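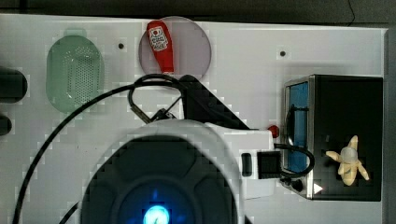

FOR IMMEDIATE RELEASE

Pivetti to move housewares range to single carton and labelling specification

HAMILTON, Ont. – Pivetti, a wholesale distributor of housewares and small kitchen goods, will begin shipping under a revised carton and labelling specification in July. The specification applies to 700 stock-keeping units and replaces the separate packing instructions now in use at the company's four distribution centres.

Under the current arrangement, each centre sets its own inner-pack quantities, carton dimensions and label placement. The same item can therefore reach a retailer in different case configurations depending on where the order was filled. Retail customers with stores in more than one region have reported mismatches between purchase orders, advance shipping notices and the goods received at the dock.

The revised document, titled the Pikari Packing Standard, fixes one master carton and one inner pack for every item in the range. It also sets tolerances for fill, closure and compression strength, and requires a scannable label on two adjacent faces of the carton at a uniform height from the base.

"The work has mostly been in the master data," said Oda Ekström, director of supply operations at Pivetti. "We had items with three sets of measurements on file, taken at different sites with different equipment. Every one of those had to be measured again before we could assign it a carton."

Items were remeasured at the Hamilton centre over the winter. Nesting goods such as mixing bowls and measuring cups were recorded both nested and unnested, as the two conditions had previously been entered in the same field. Goods with protruding handles or spouts are now measured to the outermost point. Soft goods, including tea towels and oven mitts, are measured folded and under a standard load.

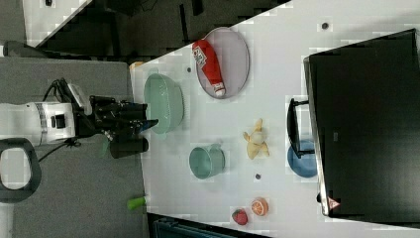
Photo: courtesy of Pivetti

Carton selection

The number of master carton sizes in regular use will be reduced. Remaining sizes were chosen to tile on a standard North American pallet without overhang, and to permit column stacking for ceramic and glass goods. Interlocked stacking will continue to be permitted for plastic, silicone and textile items.

All master cartons will be single-wall corrugated board, with the exception of cast iron cookware and stoneware, which will move to double-wall. Moulded pulp inserts will replace expanded polystyrene in glassware cartons as existing stock is used up. Loose fill will no longer be accepted from suppliers in any category.

Inner packs will carry the item number, the bilingual product description and the quantity. Colour codes previously used at the Moncton and Calgary centres are withdrawn. Colour variants of the same item will be identified by item number suffix only, and mixed-colour inner packs will be assigned a number of their own.

Testing

Sample cartons were assessed by Sibiya, a packaging laboratory in Guelph, for vibration, drop and compression. Cartons that did not meet the specification on the first assessment were returned for changes to the insert or the closure and were then retested. Most of the changes concerned lidded items, where movement of the lid inside the pack had marked the surface finish.

Sibiya will also carry out periodic checks on incoming goods during the first year. Suppliers will receive a copy of any report relating to their own products.

Changes to ordering

Retail customers will see revised case quantities on certain lines. Where a case quantity has changed, the current item number will be closed and a new number issued, and the two will be cross-referenced in the catalogue. Open orders placed against a closed number will be filled in the old configuration while stock remains. Any balance will be converted to the nearest full case, subject to the customer's approval.

Updated item data will be distributed through Skumeck, the product information service already used by Pivetti for its electronic catalogue. Customers who import the catalogue file directly should note that the weight and volume fields have been split. Net weight, gross weight, inner pack volume and master carton volume are now reported separately, in kilograms and litres. Imperial equivalents will not be included in the file but can be requested from an account representative.

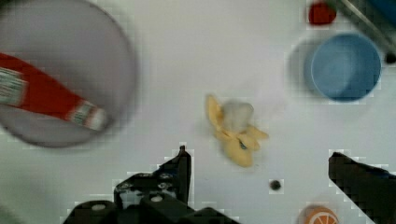 Customers with automated receiving systems are asked to load the new file before accepting the first shipment under the standard. Test files are available on request, and a validation tool on the customer portal will flag fields that do not conform.

Supplier requirements

Suppliers have been issued the full text of the standard, together with dimensional drawings and label templates. Goods packed to earlier instructions will be received for four weeks after the changeover. Goods arriving after that period in non-conforming cartons will be held for repacking at the supplier's expense or returned.

Requests for exemption must be made in writing and will be considered for oversized items and for short seasonal runs. Exemptions apply to a single item number and do not carry over to replacement products.

Pricing is not affected by the change. Minimum order values remain as published in the current terms of sale.

About Pivetti

Pivetti distributes cookware, tableware, food storage and kitchen textiles to independent and chain retailers across Canada. Its head office is in Hamilton, Ontario, with distribution centres in Hamilton, Moncton, Calgary and Surrey.

Media and trade enquiries: Communications, Pivetti, Hamilton. Copies of the Pikari Packing Standard are available to suppliers and registered customers through the customer portal.

– 30 –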